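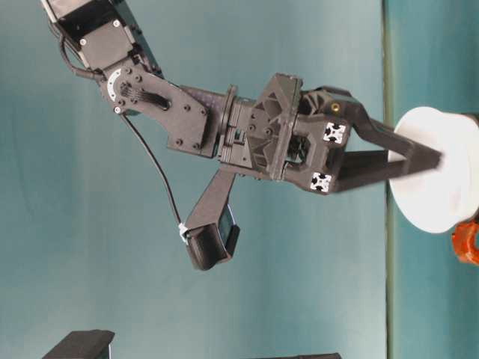

A black robotic arm with its gripper housing, against a teal-blue backdrop.

Clutport on-demand bus trial: progress report to the Kalinowski Fund
4 January 2023

Hello again, and happy new year! You asked for something shorter than last time, so I'll try to stick to the buses and leave out my feelings about the parking lot (mostly).

The big number first. We carried 2,602 riders this quarter, up from 1,825 in the one before. I was hoping for a bump once the Skusdale stops opened but I didn't expect one that size, and I had to go back through the driver logs twice before I believed it. Most of the growth is in the early morning, between the first train and the start of the hospital day shift. Evenings are still slow. We have two buses out until ten and there are nights when one would do, so I'd like to talk to you about moving some of those hours to the morning. The grant agreement ties us to the evening service through April, and I don't want to change anything without your okay.

Of those riders, 489 booked by phone. I know the original plan had us closing the phone line by now. Please let me keep it! A lot of the Ponelby folks either don't have a smartphone or don't want to put a bank card into one, and they're the people this was set up for. The line costs us one part-time desk, and that desk also handles lost property and the calls from people who are standing on the wrong side of the road.

Now the stuff that didn't go well. The wheelchair ramp on the second bus stuck in the cold snap and we had it off the road for nine days. We covered with a rented van, which had a proper lift but no fare reader, so those trips were free and you'll see a dip in the income line. The repair was under warranty and the van wasn't. I've put the invoice in the shared folder with the others.

The booking app still shows arrival times that are too hopeful, especially when the Ponelby bridge is down to one lane. The software people sent a fix just before the holidays and it's better on the Skusdale side, but riders at the bridge stop are still getting told four minutes and waiting twelve. I've asked for the one-lane hours to be built into the estimates. They've said yes, with no date yet. I'm calling them again this week.

Money: we're a little under on fuel, a little over on vehicle rental (see above), and right where we should be on wages. I haven't touched the sign budget, as the town still hasn't approved the pole locations at the library and the clinic. If that drags on I may ask to carry it over.

Next up, I'm riding the full morning loop with a notebook for a couple of weeks, then redrawing the timetable with the drivers. After that comes the rider survey, on paper and by phone as well as in the app this time. You'll get the draft questions before it goes out, so send me anything you want added. And if you can let me have an answer on the evening hours before the new timetable goes to the printer, that would help a ton.

Thanks as always for your patience with my spreadsheets!

Project manager, Clutport on-demand bus trial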